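Prasanna Paul wrote:
> Does anyone on the list fold black clothes on the bed? I can never tell
> front from back on mine, and the pile just sits there until Saturday.

Hi Prasanna,

I do, and a loud bedspread is the best thing for it! Dark pants on a dark cover are hopeless, but on pink and red stripes you see every edge — legs, waistband, the lot. I lay each thing out flat, smooth it, then fold it in half the long way (20 seconds, tops). 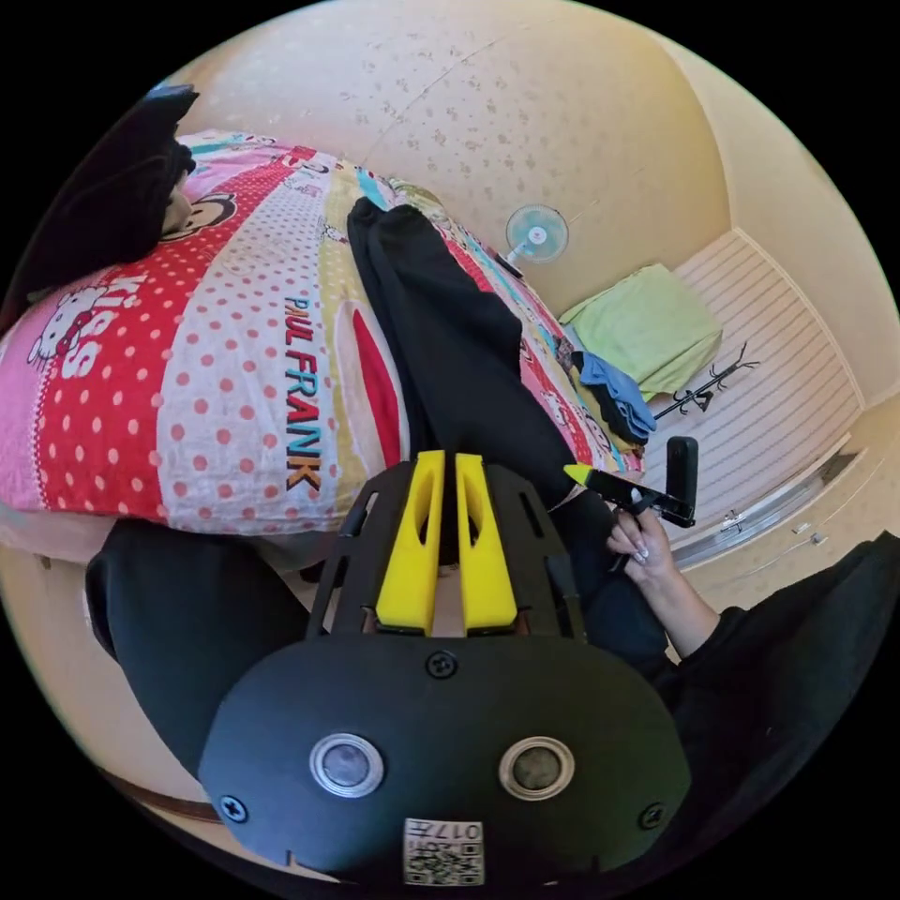
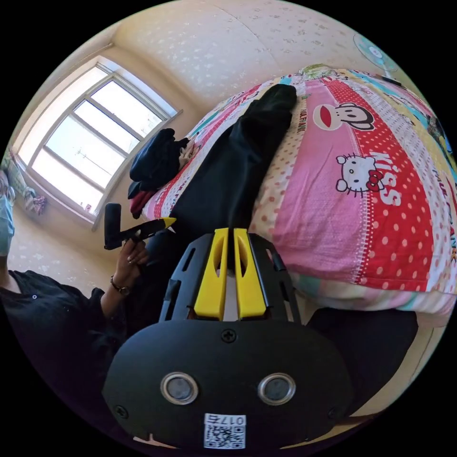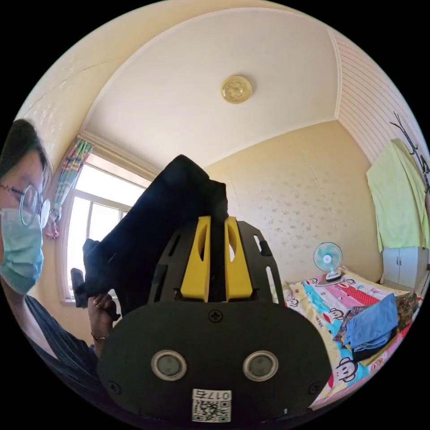
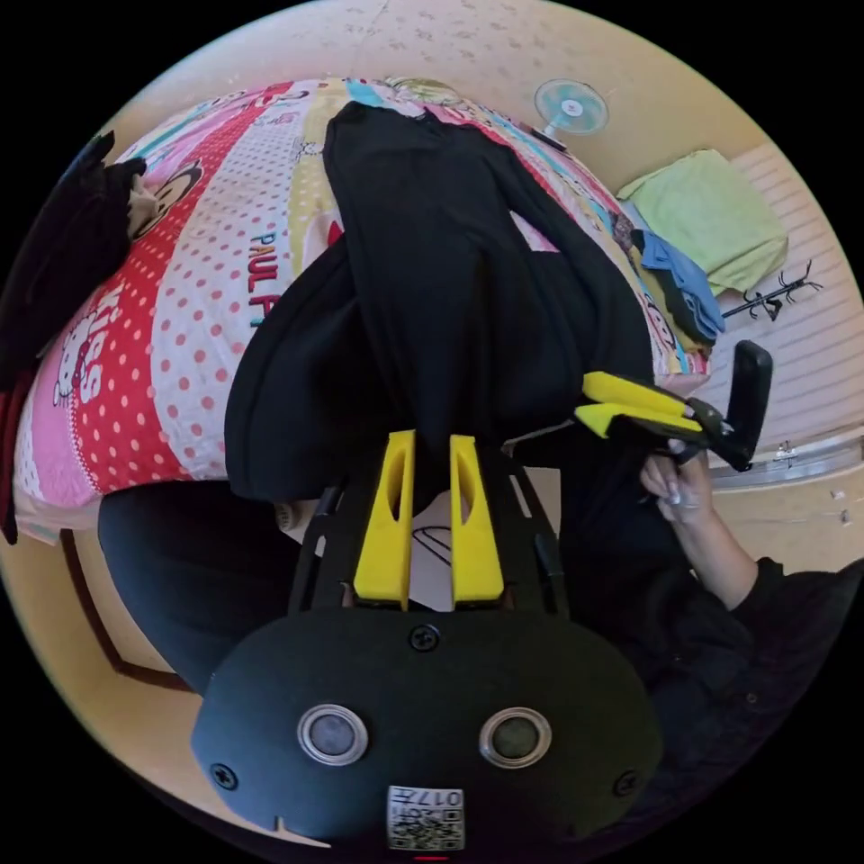

Black clothes and fabric, bedroom, September

Anjana swears by hangers for everything, but I ran out at 6 and the shop in Nidau only had the thick ones. Do you roll yours or stack them?

Piyumi

Get the list digest by email. Subscribe to our newsletter | No thanks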